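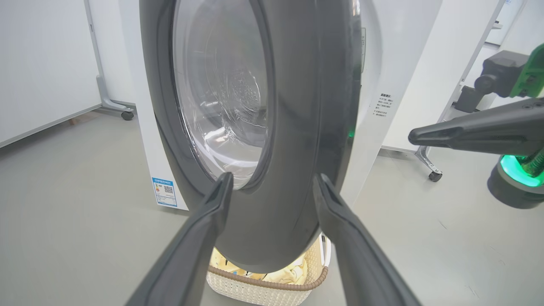 Wash day, door open, basket waiting.

Search this diary
Type and hit enter

3 min read

July 1, 2020

Up too early. Laundry first, before the heat gets into the back room. Basket is the white woven one with the brown braided rim, which I still like even if it snags every wool thing I own. Yellow stuff on top, cream, the printed bits. Whites are another day. Towels another day after that, probably.

Moved the flat here from Prirnidholm in October and I still can't read most of the panel. Block of Chinese down the right side of the cabinet, tiny print, heading on top. I keep meaning to sit down with a dictionary and do it properly. Have not. I know four programs by position of the dial and that has been enough.

Energy label still stuck on the front, lower left, blue border, little QR code. Meant to peel it off the first week. Now I'm scared of the glue. Leave it.

Little green light on. Good.

Things to write down before I forget:

- Cold for the printed ones. COLD. Remember the orange blouse.
- Half a cap of the Tretance liquid, not the full cap. Full cap leaves a film and then I'm rinsing twice.
- Check pockets. Found a bus ticket in pulp last time, all over the black trousers, picked at it for an evening.
- Wipe the rubber after. Door stays open when it's done, all afternoon, else it smells like a pond.

The bill came too. 194 for the water and power together, up on last month, and I swear I've been careful. Going to try the short program for a month and see. If it drops I'll stick with it. If it doesnt then it's the kettle, or the fan, or the whole building, who knows.

Looked at dryers again on the Quansah site even though I said I wouldn't. Cheapest one 2,458. No. Where would it even go. The line on the balcony is free and the sun is doing it for nothing right now. Need more pegs though. The plastic ones go brittle out there and snap and fly off into the yard below, I've probably fed that yard a whole packet. Wood ones this time.

Later. Ran down for pegs, no wood ones, bought plastic again. Ugh. Also bought peaches, too many.

Line is up and full. Yellow things on the shady end so they don't fade. The cream skirt has a mark by the hem, tea I think, should of soaked it. Will try soda and a soft brush tomorow, and if that does nothing it becomes a house skirt.

Basket needs a wash itself. Dust in the weave, some kind of grey fluff down in the corners. Old toothbrush, warm water, dry it on its side. Put on the list. The list is getting stupid. Hooks for the hallway, the Herkton parcel to send back before they stop taking it, the drawer that sticks.

Mopped the back room while I was at it, just around the machine and the bit by the door. Pulled out one sock from behind, dark blue, the one I'd given up on back in spring. Its partner went for dusting ages ago. So now I have one good sock.

Dinner was cold noodles and peaches. Shirts still a bit damp at the collars when I brought them in so they're over the chair backs. Smells nice in here, soap and warm cotton. Ironing not happening tonight.

Bed. Sheets next, if the weather holds. And check the filter, haven't done that since the move, dreading what's in there.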